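Dredamdale Community Board > Food and Kitchen > Fruit ripening too fast on the table

plumline44
9 January 2024
I buy fruit once a week and half of it is gone by day four. It all sits together on the kitchen table. Bananas go first, then everything near them turns soft. My kitchen stays at 60 degrees most of the winter, so I don't think heat is the problem. Is it worth splitting things up, or should I just use the fridge?

MirelaBrito
Split it up. Bananas give off ethylene gas and so do apples, and that pushes the rest along. I keep bananas on a hook by the window and citrus in a wire basket on the other side of the room. Pears go in the fridge once they give a little at the neck.

The other thing is washing. Don't wash anything until you're going to eat it. Grapes and berries mold fast if they go away damp.

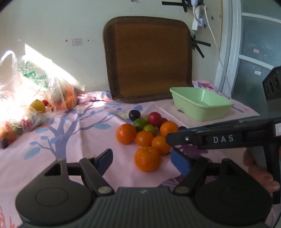
I used to wash the whole lot when I got home and I threw out a lot of grapes that way. Now I just rinse what I need.

oldkahraman
Disagree on washing. I do berries in vinegar and water as soon as I'm home, dry them on a towel for an hour, and they last a week. The drying is what matters.

MirelaBrito
Fair enough if you dry them that well. I don't have the patience.

tedw_220
Has anyone tried those ethylene packets? My sister uses the Clirnico ones in her crisper drawer and swears by them. I bought a box and saw no difference at all.

oldkahraman
Same here, no difference. Mine were on the counter though – they probably need a closed drawer.

plumline44
I'd rather not buy anything. I'll move the bananas first and see how it goes. What about avocados?

MirelaBrito
Counter until soft, then fridge. You get three more days, sometimes four.

tedw_220
Or buy less and go twice a week. The Starnolon Street market sells singles.

plumline44
That's a 40 minute round trip for me, so no. Bananas are on a hook as of tonight.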